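pemham-openday-grip

README / data card, v2

Status: usable, still being tidied. Read the known problems part before you train anything on it.

What this is

Recordings from the Pemham open day in October, robotics room, ground floor. Visitors took turns with the hand-held grippers at the tables and we recorded the turns of anyone who signed the sheet. 230 episodes went in, 136 are left after cleaning. Everything dropped is listed in dropped.txt with a one-word reason, mostly "short" or "sync".

Short tabletop pick and place. No robot arm data in this release. The arm demo that ran in the afternoon is a separate set, ask Herman.

Who did what

Stanisława Baran - table setup, visitor briefing, sign-up sheet
Herman Teoh - arm demo, sync scripts
Sulastri Tambunan - labels, second pass on the labels, most of this file
Folke Boström - gripper hardware and spare parts

How the day ran

Doors at 10. First hour was slow, then a school group came in all at once and we were behind until lunch. Each visitor got a short briefing, one practice go, then up to two recorded tries. Practice goes are not in the data. A few people wanted to keep going and Stanisława let them if there wasn't a line, so some visitor ids have more than two episodes. Do not assume two per person when you split.

Briefing was the same for everybody: squeeze slow, keep the tips near the table, don't swing it about, put the thing down before you let go. Most people ignored the last one. You can tell in the width traces, opens way too early.

Visitors picked their own task from the card on the table. Move an object to a marked spot, put an object in a box, take it out again. Kids nearly always went for the box.

We stopped recording at 3:30 so Herman could clear space for the arm demo. The demo ran over, as usual.

Views

One camera per gripper, mounted on the tool, looking out past the fingers. No overhead view, no room view. Fingers are in shot nearly all the time so if your pipeline masks the tool you will want to do that first. The mask we used is in extras/, made by hand, fits most episodes but not all.

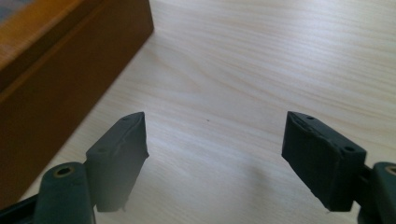 Tool camera view: green fingers apart over the table, wooden box at upper left.

Light on the tables is uneven. Window side is bright and the wood grain washes out in places, which messes with feature tracking. Closing the blinds helped after lunch but we only remembered for one table. The light column in the index says "blinds" or "open". Blank means we didn't write it down, sorry.

Files

index.csv - one row per episode
video/ - tool camera, one file per episode
width/ - gripper opening over time, csv
pose/ - tool position, csv, smoothed
pose_raw/ - same but not smoothed, use this if you dont trust our smoothing
extras/ - mask, task card scan, briefing text
dropped.txt

Index columns are episode, visitor, table, task, light, result, note. Visitor is a number handed out at the desk, there is no name list in here and we won't send one. Result is "done", "part" or "fail". "Part" covers a lot: dropped then picked up again, wrong spot, box knocked over but object inside. Read the note column if it matters to you.

Labels

Sulastri went through everything once, then did 40 episodes over again blind a week later to check. The ones that changed were nearly all between "part" and "done". Both versions are kept for those, see result_2. No second labeler. If someone wants to be the second labeler please write.

Known problems

- Pose drifts when the tool is held still for long. Worst on the window table.
- Width reads slightly open when fully closed on one of the tools. Folke swapped a part at lunch so it is only the morning episodes. Subtract the offset in extras/offset.txt.
- Sync between video and width is off at the start of some files. First second is best thrown away.
- Audio was stripped. Too much background talk, and people hadn't signed for that.
- Task column says "box" for both putting in and taking out in the earliest rows. Fixing this in the next verison.
- Hands come into view now and then. No faces that we found, but tell us if you see one and we will pull the file.

Good for: practice with small messy data, grasp timing, looking at how first-time users handle the tool. Not good for benchmarks. The tries are too uneven and the tasks too loose.

Splits

None given. Split by visitor, please, and not by episode. Someone at Estisetti split by episode on v1 and got numbers that looked great and meant nothing.

Changes

v2 - smoothing redone, raw pose added, dropped.txt added, label recheck
v1 - first upload, morning only

To do

fix the box rows
better mask
write up the briefing in large print for next open day
get the spare table back from Foltemari

Questions to Sulastri, hardware questions to Folke. Replies are slow during term.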